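Botanical wallpaper

Botanical wallpaper is a printed wall covering whose pattern is made up of leaves, flowers or whole plants. It is sold in paper, non-woven and vinyl grades. The tropical type, with large flowers and broad leaves, is usually printed on a plain ground, either very pale or very dark. Dark brown and dark green grounds hide seams less well than pale ones, as the white edge of the sheet shows where two lengths do not quite meet.

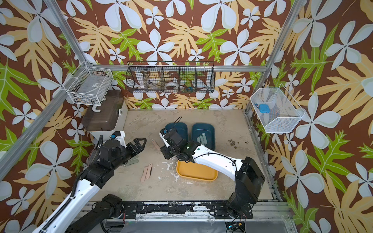

Pattern repeat and matching

The repeat is the vertical distance after which the design starts again. In a straight match, the same part of the design sits at the same height on every length. In a drop match, each length is shifted down by a set part of the repeat, most often half. Large leaf designs tend to have a long repeat and produce more waste. The Kultenau mill listed 851 patterns in its last printed catalogue, of which roughly a third were botanical, nearly all with a half-drop match.

Inside corners are papered in two pieces. The first is cut to turn the corner by a few millimetres, and the second is hung to a fresh plumb line and laps over it. Some loss of pattern at the corner is normal and is less visible in a crowded design.

Printing

Early botanical papers were block printed, with a separate block for each colour. The Marken works used up to 6 blocks for a single flower design. Surface roller printing replaced most block work, followed by gravure and rotary screen. Digital printing is now common for short runs, and the Plelex grade of coated non-woven was made for it. Colours on a brown ground are printed over a solid base coat, which needs to dry fully before the leaf colours go on. 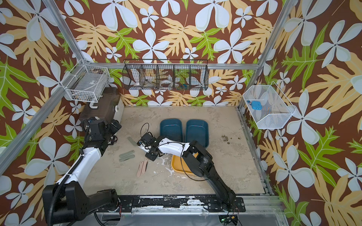 Text: Eskola Wall Coverings Archive, pattern cataloguer

Care and removal

Uncoated paper should be dusted only. Coated and vinyl grades can be wiped with a damp cloth, working from the bottom up. Non-woven papers are normally dry-strippable and come away in full lengths. Older papers need soaking, in most cases 2 or 3 times, before the backing can be scraped off. Vinyl must be scored or its face peeled away first so that water can reach the paste.

See also: Lining paper; Dado rail; Half-drop repeat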